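Getting stains out of a table cloth (and keeping them from coming back)

Posted by Bianca Preda on November 8, 2024

I own far too many tablecloths. My mum gave me most of them, a couple came from the Saturday market and one I bought online from Soltton at one in the morning when I should have been asleep. They all get used, so they all get gravy on them, and over the years I've tried pretty much everything people swear by.
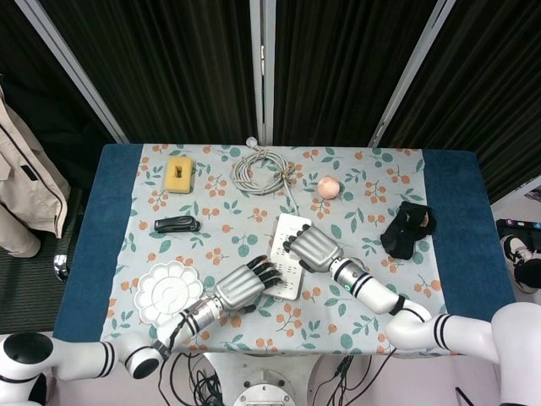
So let's start with the stain everyone writes to me about, which is red wine. Blot it, don't rub it. I know you've heard that a hundred times but I still see people going at it with a sponge like they're scrubbing a doorstep! Press a clean, dry cloth straight down, lift it, move to a clean bit and press again. When nothing more comes up, stretch the stained part over a bowl in the sink, hold it there with an elastic band and pour cold water through from the back. The back matters. You want to push the wine out the way it came in. Then a dab of washing-up liquid, leave it for 10 minutes and wash as normal.

Salt is fine if you've nothing else to hand and guests are sitting there. It soaks up a bit and it makes everyone feel something is being done. I wouldn't leave it on overnight though, I did that with a linen one and had a crunchy pink patch for weeks.

Grease and gravy

Cold water does very little for grease. Scrape off what you can with the back of a knife, cover the mark with cornflour (or talc, or even plain flour if that's what's in the cupboard) and go and have your pudding. Brush it off later and work in a little neat washing-up liquid with your fingertips before it goes in the machine. Check it before you tumble dry. If there's still a shadow there and you put it in the dryer, you've more or less cooked it in, and then you're into soaking and muttering.

Candle wax

Let it go hard first. An ice cube in a sandwich bag speeds things up. Crack off the big bits, then put kitchen paper above and below and go over it with a warm iron, no steam, changing the paper as soon as it looks see-through. Coloured candles leave a tint behind and for that I use a tiny bit of surgical spirit on cotton wool, tested on a corner first. I now only buy white candles, which is the lazy answer but it works.

Tea, coffee and berries

Tea comes out with a soak in cool water and a scoop of oxygen bleach, as long as the cloth is colourfast. Two hours is usually enough. Blackcurrant and beetroot need longer and sometimes a second go. For berries on white cotton my gran used to pour boiling water from a height, and yes, it does work, but please stand the bowl in the sink and wear proper rubber gloves. Don't try it on anything synthetic.

Turmeric I can't help you with, sorry. I wash it, hang it in the sun and hope. Sun fades it surprisingly well, even feeble November sun on the right side of the house, but it takes days.

Wipe-clean cloths

These are a different animal. No hot dishes straight on them, no bleach, no scouring pads, and never fold them away for the winter because the creases turn into cracks. Roll them round a cardboard tube with the printed side out. If yours has already got fold lines, lay it flat in a warm room for a day, or give the back a gentle going over with a hairdryer on low. Ballpoint pen comes off with a little hand gel if you're quick. Felt tip, it depends on the pen!

Doubling up

I nearly always put two layers on. An old cotton sheet or a plain cloth underneath stops the top one sliding about, takes the clatter off the plates and catches whatever soaks through. Cut the sheet a bit smaller than the top cloth if you don't want it peeping out. My neighbour uses a flannelette one and it's lovely to lean your elbows on.

Ironing (or not)

I take mine out of the machine on a short spin, give them a good hard shake and hang them over two lines so they dry with a soft curve instead of a sharp ridge. Then they go back on the table while they're still the tiniest bit damp and I smooth them with my hands. For the Christmas one I do get the iron out, wrong side first, and I set a chair next to the board so the bit I've finished has somewhere to go.

How many do you need?

I've got 6 that I'd save in a fire and a drawer full of others. For most people 2 for everyday and one for best is plenty. Store the best one unstarched, with a bit of tissue in the folds, and refold it along different lines each time you put it away.

Next week I'm doing napkins, so if you've got a good way with lipstick marks, pop it in the comments. Mine all involve swearing.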